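This site stores cookies to remember your reading preferences. Accept / Manage

Reading time: 3 min

February, evening

Cleared the long table after supper and put the gray grid cloth down. The squares make it easy to lay a cable out and see where it wants to kink. This one has been coiled since it came from Clerero and it has taken a set, so it will not lie straight. I left it in loops and worked along it from the plug end, bending each section over a finger and checking the jacket for cuts. Found none. One scuff, cosmetic.
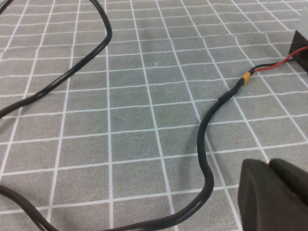
Cable on the cloth before sorting. Black, doubled along part of its run.

Resistance end to end is fine on both conductors. I had a suspicion about the joint where the red and black leads go into the black cable, as I did not make that joint and do not know what is under the wrap. Pulled on it gently while watching the meter. No change in the reading. I have left it alone and put it on the list.

Next, the panel. The order of the controls follows the old Jutberg drawing: red at the cable end, then amber, green, a second red, and the emergency stop at the far end. I still do not like two reds in one row with a stop button that is also red. On the drawing the first is labeled RUN and the fourth RESET, and neither of those is a red function to my mind. If I redo the lid I will make RESET blue and leave the rest.
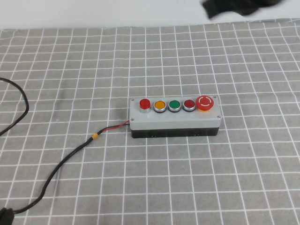 Lid screws next. I had them too tight last time and one corner had begun to whiten, so tonight I backed all four out and ran them in again by hand, in diagonal order, stopping when the lid met the base. It sits flatter. The spare lid from Prieto is 2 mm short and goes back in the drawer. Part number on the bag is 2754, which I write here so that I do not order it again.

Button travel. Pressed each one 40 times with the leads on the meter and listened. Amber and green are even. The second red has a slightly softer return than the others, still well clear of sticking. The emergency stop latches positively and releases with the twist. Its symbol is a help to anyone who has not used one, and I have decided against adding a label next to it.

Contact bounce I did not measure. The scope is at the other bench and I did not feel like carrying it.

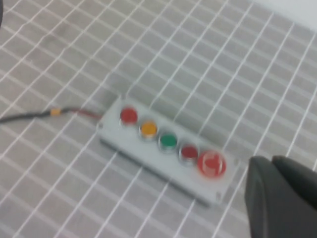
Filed under: Bench notes

Turned the box a few times on the cloth to see which way the cable prefers to leave it. With the emergency stop to the right hand and the cable going off left, there is no twist at the entry. Any other way and the cable pushes the box around. That settles the mounting direction on the Flenlow bracket, and it means the bracket holes have to be drilled from the other face. Annoying. I had marked them already.

Cable length allowance for the run under the shelf is 700 mm, measured with a tape and then again with string. The string was longer. I am going with the string.

Lamp test last. Supply on at 8:40, current limit set low. The lamp in the first red is bright enough to read from the door with the room light on, which was the only requirement. Drew 62 mA from the supply, steady. I would like it dimmer for evenings and may try a resistor in series. Amber, green and the second red I have not wired for lamps and probably will not.

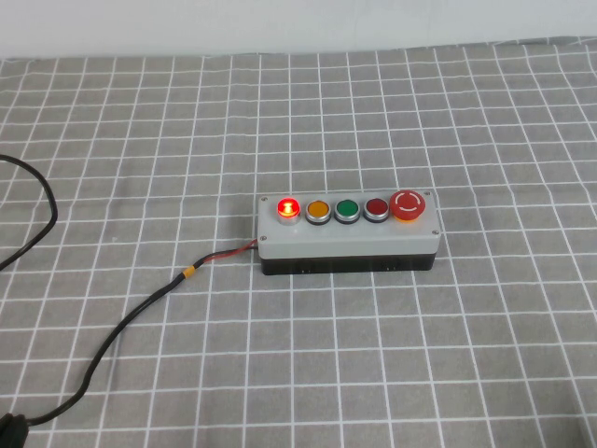

Put a resistor in and you will regret it in July, when the sun is on that shelf and you can't tell whether the thing is on. I ran mine dim for a year and ended up taking the resistor out again. Use a switch if evenings bother you.

Fair point, added the morning after. I had not thought about the sun. Resistor struck off the list. Remaining: remake or at least inspect the cable joint, drill the bracket from the correct face, find the rubber feet for the base. The feet were in the tin with the fuses and are not there now.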